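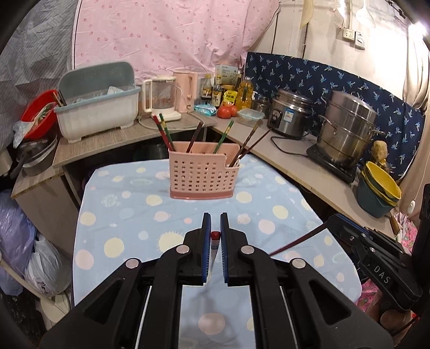
Which way up do chopsticks go in the caddy?

Thick end down, thin end up, for anything that has just been washed. Once dry, whoever lays the table can have them however they like.

**Wednesday, kitchen corner, after lunch**

That rule took us the best part of a morning. Milagros holds that thin end up is how you get poked in the palm. I hold that thin end down is how you get the eating end sitting in whatever collects in the base tray. We have both been washing up for decades and neither of us had ever stated a position before, so it was bound to get heated. Anqi pointed out that the tray comes out and can be rinsed. This was useful, and was ignored until about noon.

Other things settled today:

- Caddy stays pink. There was a motion to replace it with the steel one from the Trernton catalogue. Motion failed on the grounds that the pink one is here and the steel one is 5 weeks away.
- It stands on the table, on the spotty blue cloth, until we agree on a wall. It has a keyhole slot in the back for hanging. We do not have a screw, or a wall anyone will commit to.
- Low side of the rim faces the person sitting down. Short spoons go there if we ever let spoons in.
- Red bowl on the left counter is for strays. A stray goes back with its other half or it stays in the bowl. No putting singles in the caddy "for now".

The pairing problem is still the real problem. Our stock has been assembled over years from takeaways, leaving presents and one optimistic order from Parnoreo, and the colours don't divide evenly. The dark reds with green tips are easy to spot. The browns are a swamp: they look alike lying in a drawer and turn out different lengths the moment you try to pick up a noodle. Anqi's method is to stand both on the worktop and look across the tops. Mine is to eat lunch and complain.

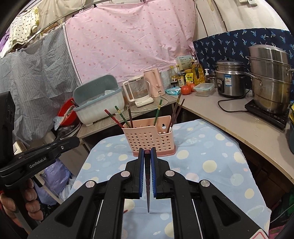 The greens with the gold on them are Milagros's favourites and therefore get used by everybody except Milagros. She has asked for this to go in the notebook, so it is in the notebook.

We also tried sorting by colour, one colour to each end of the caddy. It looked very smart and lasted one bowl of rice. There are no dividers inside, so everything leans wherever it pleases, and a long stick in a shallow caddy pleases to lean out over the table at elbow height. I've stopped trying to make them stand straight. If they fan out, air gets between them, and I am calling that a feature.

Drying notes, such as they are. Shake over the sink first. Give them a while in the caddy, somewhere well away from the steamer, which will undo the whole business in one go. Don't lay them flat in the dish rack with the lid down; I did this over a weekend and the browns smelt like a pond on Monday. Two were past saving.

Oláh oil: Anqi wants to try it on the browns. Fine by me, but two sticks only, and label the jar. The last unlabelled jar in this kitchen was nearly used as salad dressing.

To do:

- Screw for the keyhole slot (ask downstairs, take whatever they offer)
- Pick a wall
- Go through the stray bowl with the drawer open beside it
- Rinse base tray on Fridays. Milagros has volunteered me
- Move the tomatoes somewhere they won't get knocked about, or eat them

Knives and forks are still in the old drawer and can wait.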